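4.3 Folding and Storing Cloths and Covers

This section explains how to prepare the textile items of the Palesgate bedroom set before you put them in the Lostent storage box. Please read all steps one time before you begin. For washing, see section 4.2.

Before you start

Check that every item is fully dry, also in the seams and the corners. Empty the box and wipe the inside with a dry cloth. Wash your hands and take off rings or a watch that can pull a thread.

Caution: Do not store textiles that are still warm from the dryer. Wait until they have the temperature of the room.

Folding a cloth

1. Make the bed and pull the quilt flat. The bed is a better surface than the floor, and it is large enough for most items.

2. Lay the cloth on the quilt with the good side down. Smooth it from the middle to the outside with the flat hand.

3. Fold the cloth in half along the long side. Bring the edges together, but do not press the fold hard.

4. Fold again in the same direction, until you have a long strip. The strip must be narrower than the box.

5. Turn the strip over and check the layers. If one layer is longer than the others, open the last fold and repeat step 4.

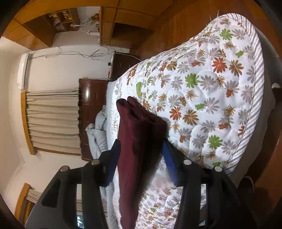
6. Hold the folded cloth at both sides when you lift it. If you take only the top layer, the lower layers will slip out and you must start again.

7. Place it in the box with the fold showing up. Put dark colors, such as maroon, on one side and light colors on the other side.

Note: The box takes up to 104 small cloths of the Plivenen size. Do not fill it by force. The lid must close without pressure.

Note: New dark cloths can give color. Keep them apart from a white or printed quilt until they are washed 2 times.

Storing the quilt

Fold the quilt loosely and put it in the Nair cover bag. Do not lay heavy things on it, or the stitched parts will become flat. Open the bag in March and again in autumn, and let the quilt air for one afternoon.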